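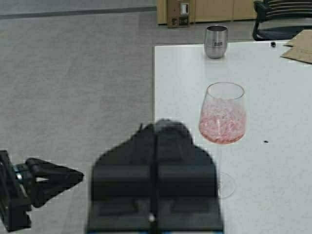
Household and Hospitality Studies | Research Article | Open Access | October 16, 2020

4. Does the table matter?

The advice given to small venues about stemmed glasses is confident and old. Keep them away from the edge of the table. Put them on cloth if you can. Choose carpet for the room if guests will be standing. Trade handbooks repeat these points in almost the same words, and we could not find one that says where they came from. When we asked Mirkine, which supplied the glasses used in this study, for the basis of the handling card it packs with each crate, we were sent a copy of the card.

This section looks at what our own records from Lumdale can say on the matter. We think it is less than we hoped when we planned the work, and a good deal less than the handbooks claim.

4.1 What was recorded

The Lumdale log covers 3016 glasses sent out for use and checked back in. Most were Eleo wine glasses, with the stemless Moon tumbler making up the rest. A glass was entered as lost if it came back chipped, cracked or in pieces, or if it did not come back. By that rule 267 were lost, a little under nine percent. The staff who filled in the log also wrote a short note on how each loss came about, where they knew.

That last phrase carries a lot of weight. In most cases they did not know. A chip on the rim is found at the sink or in the crate, and by then the glass has been carried, stacked, filled, emptied, knocked against its neighbors and carried again. The notes for such losses say things like "found chipped" or "rim," and one run of entries from August has no notes at all. Only 29 of the losses were put down to a fall from a table. We have no way to tell how many of the others began with a knock on a tabletop that broke nothing at the time.

4.2 Edges

The usual case against the edge is that a stemmed glass is tall for its foot, so that a sleeve or an elbow will send it over. This is true of the shape and tells us little about the risk. A glass near the edge is also a glass near the person drinking from it. It gets picked up more often and put down more often, and it would be handled just as much if the table were twice as deep and the glass sat further in. Our notes do not separate place from use, and neither do the earlier studies we have read, including two that report a "safe distance" to the nearest inch.

We were tempted to work out a distance of our own. The trouble is that it would have rested on what people remembered after the glass was already on the floor. People who have just broken something tend to say that it was too close to the edge. They may be right, but they would probably say so wherever it had been standing.

4.3 Bare tops and cloths

Figure 5 has a clear stemmed wine glass standing on a smooth, matte white tabletop, with gray low-pile carpet beside the table. The pairing goes against one half of the handbook advice and follows the other: no cloth under the foot, but carpet on the floor.

Figure 5. Clear stemmed wine glass on a bare white tabletop, beside gray carpet.

The argument for cloth is that it grips the foot and softens the landing each time the glass is put down. Both seem likely enough. Cloth also wrinkles, hangs over the side where it can be caught by a knee, and hides a small object that a glass may then be set on top of. Several entries in the log blame the cloth itself. Very few blame a bare top, although bare tops were less common in the Lumdale rooms and were mostly used at quieter events. Set side by side, the raw loss rates favor the bare top. We do not believe this comparison and would ask others not to quote it.

A second point is sometimes made about color, namely that a clear glass is hard to see on a pale surface and so gets knocked more. We found no test of this. It is the sort of claim that sounds as though it must have been tested by somebody. A pale top may hide the bowl of a glass and still show up its foot, or its shadow, or the wine in it, and which of these a person notices when reaching across a table is an open question.

4.4 Carpet

Carpet gets more credit than it has earned. Of the losses put down to a fall, more took place over hard floors, as expected. But a glass that falls on carpet and survives is not a loss, and it never enters the log. What we would need is the number of falls, broken or not, and no one wrote those down. It is possible that carpet saves most of the glasses that land on it. It is also possible that fewer fell there to begin with, because the carpeted rooms were the ones where people sat.

The type of carpet is a further gap. The handbooks speak of it as one thing. A thin, low-pile carpet over a solid floor and a thick one over padding must differ in how they receive a falling glass, and the Lumdale log lumps them together under a single tick box.

4.5 Stemmed against stemless

The Moon tumbler was lost less often than the Eleo. Mirkine's sales material says the same and gives the missing stem as the reason. We would point out that the tumblers went mainly to daytime events, came back in crates with dividers, and were handled by fewer people. Once the evening events are set aside, the gap shrinks to a size we would not care to defend. There may well be a real difference left over. Our records are too thin to show it, and a venue thinking of replacing its stemware on the strength of them should wait for a study in which both glasses are used at the same events and packed in the same crates.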